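Project Kumsa, what we did and how it went
Saturday, March 5, 2022

So our task this term was to collect enough examples for a learning system to pick up small stuff off a table, and I got put in charge of the collecting (I may have volunteered, I was excited!). Marisol Cusi did the training code, Kevin Valderrama did the tracking, and Orlando Ríos kept the log, which I'm very grateful for because my handwriting is a crime.

We skipped the usual joystick setup and went with hand-held grippers. You hold one in each hand, you do the thing you want the robot to learn, and the recordings get turned into motions afterward. It sounds easy and the first 3 tries were terrible. I kept swinging my wrists around like I was conducting an orchestra, and Kevin's tracking lost me every time I turned the marker away from where it could be seen. He made me practice slow, boring reaches until I stopped doing that.

After that we got into a rhythm. One person collects, one person checks the recordings as they come off, and you trade places when your forearms start complaining (mine start early). The jaws have padded faces that meet in a V, and you have to come at an object fairly straight or the pads nudge it before they grip it. I messed that up a lot with light things.
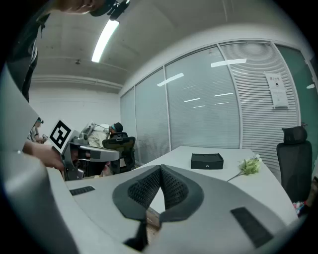

Nidia Grajales asked after our first talk why we didn't just throw out every fumbled grab, and said a system fed on messy examples would learn to be messy. I went back and forth on this for days! In the end we split them. If I fumbled and then recovered, it stayed in, and if I dropped the thing and gave up, it went out. Marisol wanted the recoveries because her model kept freezing after a miss.

Our goal was 1000 good examples and we ended up with 2926 recordings total, counting the bad ones, collected over 14 sessions. Sorting them took way longer than I planned. Next time I'd tag each one right when it's done, while I still remember what I was trying to do, and I'd move the objects around more between takes. Half of our early ones start from nearly the same spot, and Marisol spotted it before I did.

Still on my list: clean up the labels from the first two sessions, and get Orlando's log typed up so the next group can use it.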